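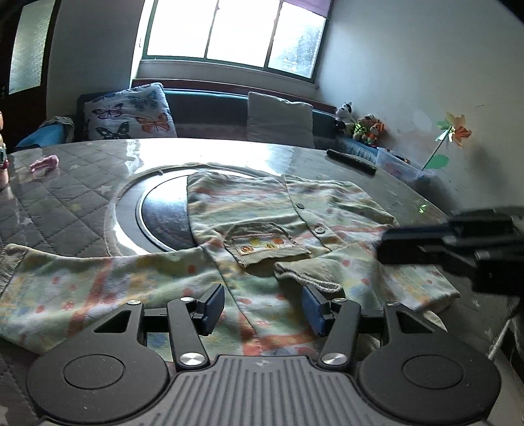
Figure 4. Child's long-sleeved garment laid out on a round table, with one sleeve extended and the other folded over the body.

3.2 Garment condition before folding

Children's clothing occupies little surface when folded, yet it is often reported as slower to fold than adult clothing of the same type. Noguchi and Kinsella attributed this to trimmings, which take up a larger share of a small garment. The item in Figure 4 has a patch pocket, a buttoned front seam and ribbed cuffs — all features that interrupt the line of a fold. One cuff rests on the patterned cloth, and long creases run between the pocket and the side seam.

Garments in the Perkidell set were sorted by sleeve position before any folding time was recorded. Of the 379 children's items, those with a sleeve lying across the body were entered as "partly folded", whatever the state of the other sleeve. Printed fabrics were kept in the same group as plain ones. Buttons were left as found, and creases were smoothed by hand only where they crossed the intended fold line. Each garment was allowed 20 seconds for this step.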